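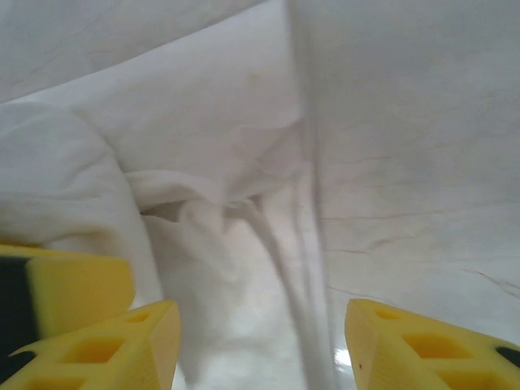 Notebook > Radio > January

We use cookies to remember your reading settings. Accept / Manage choices

January, getting on for midnight

I heard Gresdale tonight! I have been trying for that station since before Thanksgiving and I had more or less decided that the hill behind us was simply in the way, and then at ten past nine I was turning the dial down from the top end, not even hoping, and there it was under the sports talk. A man reading the school lunch menus. Chicken patty, green beans, choice of milk. I have never been so glad to hear about green beans in my life.

I should put down how it went while I still have it straight. The signal came up slowly, the way they do after dark at this time of year, and for the first few minutes I could only get one word in four. Then the big station on the same frequency faded (it does that, a long slow breath in and out) and Gresdale sat on top of it, clear as a phone call, for most of a song. The song was a waltz with an accordion, I don't know the name. After it they gave the station ID, and I got all of it, call letters and town, and wrote it so hard the pencil went through the page.

The receiver is the old Plunik, the one with the cracked dial glass. I keep reading that I ought to be using something newer with a screen, and I did borrow one in the fall and it was very good, but I missed the knob. With the Plunik you can rock back and forth across a signal with one finger and hear its shoulders. I like that so much that I'll put up with the hum.

The antenna is the bigger story. Over the holidays I took down the loop in the attic and strung a wire out the back window and along the fence, 422 feet of it by the time I had gone around the corner and down as far as the ditch. It isn't pretty. It sags in two places, and there's a splice by the gate that I did with cold hands and will have to do again. But what a difference! Stations I used to get as a murmur are just there now. Temba, which I'd logged only once, in a thunderstorm, with a question mark next to it, comes in nearly every evening before supper. They still do the swap shop at half past four. Somebody had a chest freezer tonight, works fine, you haul.

I do love a swap shop. I know it's the first thing to go when a small station gets sold, and I can see why from the owner's side, it's a half hour with a live person answering a phone. But I learn more about a place from who's selling a chest freezer than from any number of newscasts. You hear how people talk to each other. On Temba they all know the host and tell him about their knees before they get around to the freezer.

Now the sad part, which I have been putting off writing. Moltell goes off the air at the end of the month. I found out from a short notice they read after the six o'clock weather, very plainly, no music under it. The transmitter building has been let go too long and the land is worth more than the station. They said they'd had a good run and thanked the listeners and went right into hog prices.

I've been listening to Moltell longer than to anything else on the dial. It was the first one I ever wrote down, back when I was using a kitchen radio on top of the refrigerator, and I think I wrote the frequency wrong. It runs 3,000 watts in the daytime and drops to next to nothing at sunset, so you have to catch it in that little gap when the sun's down here and still up there. In winter I get some 100 miles of head start on them that way, or that's how I think of it, I'm sure an engineer would put it differently. It lasts maybe ten minutes. I've come in from the yard with my boots on for those ten minutes more times than I could say.

So the plan is to record it, every day I can until it stops. I've got the tape deck out and cleaned the heads, and I ran a test this afternoon that came out muddy but you can make out the words. I want the sign-off most of all. They still play the state song before they cut the power, an old scratchy choir version, and then there's a click and the hiss rushes in. I want the click too.

I'm also going to write to them. I've sent off for plenty of reception cards over the years and I never got one from Moltell, mainly from feeling I could do it any time. I'll give them tonight's details and the one from the kitchen radio, wrong frequency and all, and ask if there's anybody left who'd sign a card. I don't need the fancy kind. A line on a sheet of letterhead would go straight on the wall over the desk.

Tonight's log, before I forget:

Gresdale, 9:10 to 9:34 p.m., lunch menus, accordion waltz, full ID. New!

Temba, 4:30, swap shop, strong, a bit of buzz from next door's lights.

Moltell, 5:02 to 5:11, grain and hog prices, piece of a hymn, gone by the second verse.

Unidentified, 9:50, Spanish, ballads, lovely. Faded on the hour just as they were about to say who they were. They always do.

Gresdale makes 2,915 in the book, all the way back to the refrigerator. I'd told myself I might ease off around here, and instead I'm sitting up with the lamp on, wondering what's going to come through around five in the morning when the east starts to get light. There's supposed to be good propagation all week, quiet sun, cold and dry. I've set the clock for 4:40 and put the coffee in the pot so I only have to push the button.

Things to get: solder, two more insulators for the ditch end, C-90 tapes if the drugstore still has any (they had a dusty pack behind the batteries in December, and I should have bought it then), stamps.

One more pass down the dial and then bed. Temba's signed off. Gresdale is back under the sports talk, just barely, and I think that's the accordion again.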